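Kapitel 12
Der handgeführte Parallelgreifer: Einrichten, Pflegen, Instandsetzen

Lernziele

Nach der Bearbeitung dieses Kapitels können Sie
die Baugruppen eines handgeführten Greifers mit Koppelgetriebe benennen,
den Parallellauf der Backen prüfen und einstellen,
Greifbeläge reinigen, beurteilen und wechseln,
Spiel in den Gelenken einer Ursache zuordnen,
ein Wartungsblatt so führen, dass die nächste Schicht damit arbeiten kann.

Vorausgesetzt werden die Grundlagen der Viergelenkkette aus Kapitel 4 und der Umgang mit Fühlerlehre und Federwaage.

12.1 Ein Fall aus der Werkstatt

In der Werkstatt der Firma Jovivport in Gonedholm lag ein Greifer vom Typ Jelta auf dem Tisch, der nach Angabe des Bedieners »links weich« war. Kleine Teile ließen sich fassen, drehten sich beim Anheben aber aus den Backen. Im Wartungsblatt standen 2.361 Greifvorgänge seit dem letzten Belagwechsel. Die Beläge waren sauber und ohne Risse. Der Bediener hatte sie trotzdem zweimal getauscht, beide Male ohne Erfolg.

Der zuständige Mechaniker Harsh Yadav spannte den Greifer mit dem Griffstück in den Schraubstock, schloss die Backen von Hand und bewegte sie quer zur Greifrichtung. Die linke Backe gab nach, die rechte nicht. Der Sicherungsring am oberen linken Gelenkbolzen saß nur noch halb in seiner Nut. Der Bolzen konnte wandern, und die Backe kippte unter Last so weit, dass der Belag nur mit der unteren Kante trug. Ein neuer Ring und eine neue Anlaufscheibe genügten. Die Arbeit selbst war in wenigen Minuten getan, die Suche hatte mit den vorangegangenen Belagwechseln einen halben Arbeitstag gekostet.

Der Fall enthält bereits die Reihenfolge, nach der dieses Kapitel aufgebaut ist: zuerst die Mechanik, dann die Beläge, zuletzt die Betätigung. Wer am Belag beginnt, verändert die Reibung und verdeckt damit unter Umständen einen Fehler im Gelenk.

12.2 Aufbau und Wirkungsweise

Handgeführte Greifer werden wie eine Zange am Griff gehalten und am Arbeitsort frei geführt. Der Mensch übernimmt die Positionierung, der Greifer das Fassen. Gegenüber der bloßen Hand ist die Berührung mit dem Gegenstand auf zwei Flächen beschränkt. Daraus folgt, dass jede Ungenauigkeit dieser Flächen sofort am gefassten Teil sichtbar wird: Es steht schief, es dreht sich oder es wird einseitig gedrückt.

Der Typ Jelta besteht aus dem Griffstück mit Abzug, der Schubstange, zwei spiegelbildlich angeordneten Koppelgetrieben und den beiden Backen. Jedes Koppelgetriebe hat einen breiten Außenarm und einen schmalen Innenlenker. Der Außenarm überträgt die Kraft, der Innenlenker hält die Backe in ihrer Winkellage. Sind beide Hebel zwischen ihren Gelenkpunkten gleich lang und liegen diese Punkte im Gestell und an der Backe in gleichem Abstand, bleibt die Backe über den ganzen Weg parallel zu sich selbst. Sie bewegt sich dabei auf einem Kreisbogen. Beim Schließen wandert die Greiffläche also auch in Längsrichtung des Werkzeugs, was bei flach aufliegenden Teilen berücksichtigt werden muss.

Der Außenarm ist zur Gewichtsersparnis durchbrochen. In den Ecken der Durchbrüche können bei Überlast Anrisse entstehen. Sie verlaufen meist von der inneren Ecke zum nächstgelegenen Gelenkauge und sind bei schwarz eingefärbtem Kunststoff nur im Streiflicht zu erkennen.

Auf den Innenseiten der Backen sitzen die Greifbeläge. Gebräuchlich sind glatte, genoppte und gerippte Ausführungen. Gerippte Beläge geben unter Druck nach und legen sich an unregelmäßige Kanten an. Ihre Rillen nehmen allerdings Staub, Krümel und Abrieb auf und verlieren dadurch Haftung, lange bevor das Material verschlissen ist.

12.3 Einrichten

Vor der Inbetriebnahme wird der Greifer in der folgenden Reihenfolge eingerichtet. Die Schritte bauen aufeinander auf und dürfen nicht vertauscht werden.

Schritt 1: Rückstellfeder prüfen. Die Feder wird ausgehängt und ohne Last gemessen. Ihre Länge beträgt beim Typ Jelta 33 mm. Eine gelängte Feder wird ersetzt. Nachbiegen der Ösen ist unzulässig.

Schritt 2: Gelenkbolzen prüfen. Alle Bolzen müssen sich mit den Fingern drehen lassen und dürfen sich axial nicht verschieben. Die Sicherungsringe müssen auf dem vollen Umfang in der Nut liegen.

Schritt 3: Mittellage einstellen. Der Greifer wird langsam geschlossen. Beide Backen sollen die Mittelachse gleichzeitig erreichen. Eilt eine Backe vor, wird die Stellmutter der Schubstange auf der anderen Seite nachgezogen, jeweils um eine Vierteldrehung, danach wird erneut geprüft.

Schritt 4: Parallellauf prüfen. Zwischen die Beläge wird ein ebenes Prüfstück gehalten und leicht geklemmt. Die Fühlerlehre darf weder an der Spitze noch am Fuß der Backe eindringen.

Schritt 5: Griffprobe am echten Gegenstand. Das Prüfstück ist starr, die späteren Greifgegenstände sind es oft nicht.

Der fünfte Schritt wird in der Praxis gern ausgelassen. Gerade bei folienverpackter Kleinware liefert er jedoch Aufschlüsse, die am Prüfstück nicht zu gewinnen sind. Die Folie gleitet auf dem Inhalt, der Inhalt kann brechen, und die Siegelnaht ist steifer als der übrige Beutel. Wird nur die Naht gefasst, pendelt das Päckchen. Wird es zu tief gefasst, stößt seine Unterkante an die Lenker, und der Bediener hält den Anschlag für Greifkraft.

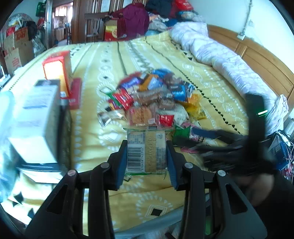 Für die Griffprobe genügen wenige Gegenstände, sofern sie sich in Steifigkeit und Oberfläche unterscheiden. Bewährt hat sich eine gemischte Auswahl aus flachen, runden und länglichen Packungen. Gegriffen wird von einer nachgiebigen Unterlage, denn auf einer harten Platte richtet sich ein schräg angesetztes Teil von selbst aus und ein Kippfehler der Backe bleibt unbemerkt. Gefasste Teile werden kurz frei gehalten und um die Längsachse des Werkzeugs geschwenkt. Ändert ein Teil dabei seine Lage zwischen den Backen, ist die Einstellung ab Schritt 2 zu wiederholen.

Arbeiten zwei Personen mit je einem Greifer am selben Platz, wird jeder Greifer einzeln eingerichtet und geprüft. Werte des einen Geräts dürfen auch bei gleicher Bauart nicht auf das andere übertragen werden. Die Wartungsblätter bleiben beim jeweiligen Gerät.

Merksatz: Eingestellt wird am Prüfstück, freigegeben wird am Gegenstand.

12.4 Pflege der Greifbeläge

Beläge werden trocken gereinigt. Eine Bürste mit Kunststoffborsten wird in Richtung der Rippen geführt, quer dazu drückt sie den Schmutz in den Rillengrund. Haftet Fett an, etwa von Backwaren mit undichter Hülle, wird ein mit Wasser und wenig Spülmittel angefeuchtetes Tuch verwendet. Lösemittel lassen das Elastomer quellen. Ein gequollener Belag sieht zunächst wie neu aus, verschiebt aber die Mittellage und lässt sich nach dem Trocknen an den Kanten abheben.

Gewechselt wird, wenn die Rippen an einer Stelle bis auf den Grund abgetragen sind, wenn der Belag Einrisse zeigt oder wenn die Haftung nach der Reinigung nicht wiederkehrt. Beide Seiten werden immer gemeinsam gewechselt. Der Belagsatz für den Typ Jelta trägt die Bestellnummer 656 und enthält beide Beläge sowie die Klebestreifen.

Zum Wechsel wird der alte Belag an der Spitze beginnend abgezogen. Klebstoffreste werden mit einem Kunststoffschaber entfernt. Metallklingen hinterlassen Riefen auf der Backe, an denen sich der neue Belag später löst. Nach dem Aufkleben wird der Greifer auf das Prüfstück geschlossen und bleibt über Nacht geschlossen liegen. Anschließend sind die Schritte 3 und 4 zu wiederholen.

12.5 Spiel in den Gelenken

Ein gewisses Spiel ist für den leichten Lauf erforderlich. Zu beurteilen ist deshalb, in welcher Richtung es auftritt und ob beide Seiten gleich sind.

Axiales Spiel, also eine Verschiebung längs des Bolzens, weist auf Sicherungsringe oder Anlaufscheiben hin. Es lässt sich fast immer ohne neue Hebel beheben.

Radiales Spiel weist auf ein ausgeschlagenes Gelenkauge hin. Bei gedruckten oder gespritzten Hebeln wird der Hebel ersetzt. Das Aufbohren auf einen stärkeren Bolzen schwächt den Rand des Auges und ist auch als Notlösung ungeeignet.

Spiel, das nur unter Last auftritt, deutet auf einen Anriss im Außenarm. Der Greifer ist sofort außer Betrieb zu nehmen. Zur Prüfung wird die Backe geklemmt und der Abzug langsam gezogen, während eine zweite Person den Durchbruch des Arms mit einer Lampe flach anleuchtet.

Nach der Schmierung ist überschüssiges Fett vollständig abzuwischen. Verwendet wird eine kleine Menge Trockenschmierstoff je Bolzen. Öl kriecht am Hebel entlang zum Belag.

12.6 Das Wartungsblatt

Das bei Jovivport verwendete Blatt geht auf eine Vorlage der Firma Dzene zurück und hat für jede Arbeit eine Zeile: Befund, Maßnahme, Ergebnis der Griffprobe, Kürzel. Eingetragen wird auch, was geprüft und für gut befunden wurde. Im Fall aus Abschnitt 12.1 fehlte dieser Eintrag. Die Belagwechsel waren vermerkt, die Bolzen waren nirgends erwähnt, und niemand konnte sagen, ob sie nach dem ersten Wechsel noch fest gesessen hatten.

Ein brauchbarer Eintrag lautet etwa: »Mittellage nachgestellt, rechts Vierteldrehung. Bolzen alle fest. Griffprobe mit flacher Packung und rundem Gebäck, beide ohne Verdrehen. HY.« Ein Eintrag wie »Greifer geprüft, i. O.« ist wertlos, weil sich aus ihm keine Prüfschritte ablesen lassen.

Aufgaben zur Vorbereitung auf Abschnitt 12.7

1. Skizzieren Sie ein Koppelgetriebe des Typs Jelta in geöffneter und in geschlossener Stellung. Zeichnen Sie die Bahn der Backenspitze ein.

2. Ein Innenlenker wurde irrtümlich durch einen etwas kürzeren ersetzt. Beschreiben Sie, wie sich die Winkellage der Backe beim Schließen ändert.

3. Formulieren Sie für den Fall aus Abschnitt 12.1 den Eintrag, der nach der Reparatur im Wartungsblatt stehen sollte.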